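Chapter 7
Who Cleans Up After the Machine?

Dutdale was a guesthouse with 36 bathrooms and, until July, a housekeeping staff that knew every one of them by its faults. Then the owners leased a cleaning robot through a firm called Nakirex, and the word "streamlined" began appearing on the notice board in the laundry room.

Margus Bite, the manager, had done the math on a napkin. A bathroom took a person 20 minutes on a bad day. The robot would take longer, but it would not ask for a chair. What the napkin left out was the shower. A bedroom floor is a polite sort of place for a machine. A shower has curved glass, shiny metal, a hose that hangs wherever the last guest dropped it, and a door that must be slid, gently, by something that can tell gentle from firm.
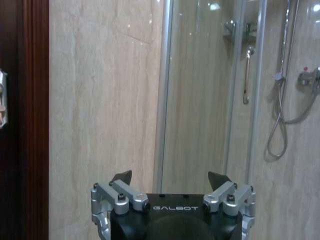 So the housekeepers got new duties. They hung the hoses back up before the robot came in. They moved the little bottles. Dalia Ķēniņš, who had cleaned at Dutdale longer than Bite had managed it, was made "automation lead," a title that came with a tablet and no raise. By her own log she spent 60 minutes of each shift getting rooms ready for the thing that was supposed to save her time.

It would be easy to stop there and have a laugh at the napkin. But Ķēniņš also reported that her knees hurt less, and that two coworkers who had planned to quit were still on the schedule. She did not want the robot gone. She wanted to be asked about it, and paid for knowing the answers.

In this chapter we look at how jobs get split into tasks, who does the splitting, and where the leftover tasks land. Before reading on, write down everything you did in your last hour of paid work. Keep the list. We will be taking it apart in Section 7.2.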